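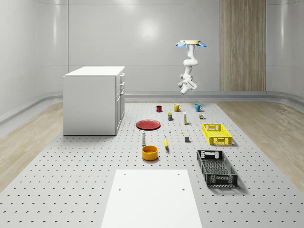 Lullmont rouvre sa médiathèque Thomas après huit mois de travaux

Lullmont, le 22 août 2024 - La Ville de Lullmont annonce la réouverture au public de la médiathèque Thomas. Le bâtiment, fermé depuis décembre, a été rénové par l'entreprise Bustetti sur des plans de l'agence Gillinel.

La surface ouverte aux lecteurs passe à 1291 mètres carrés. La toiture a été isolée, les fenêtres de la façade nord remplacées et l'entrée principale mise de plain-pied. La salle de lecture du premier étage compte désormais des tables individuelles et un espace réservé aux périodiques.

Le fonds s'enrichit de près de 3000 documents - romans, bandes dessinées, ouvrages scientifiques et techniques, livres en gros caractères. Les 558 titres du fonds local, conservés en réserve pendant le chantier, sont de nouveau consultables sur place, sur demande à l'accueil.
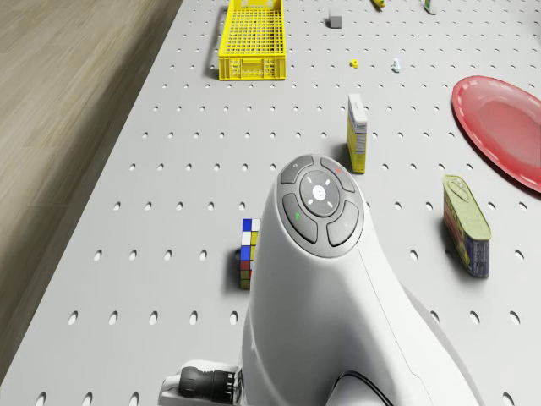
Image de synthèse : surface de travail perforée et panneau de commande.

L'inscription reste gratuite pour les habitants de la commune. Les cartes en cours de validité à la date de fermeture sont prolongées d'un an. Les documents empruntés avant les travaux peuvent être rendus sans pénalité.

Contact presse : service communication de la Ville de Lullmont.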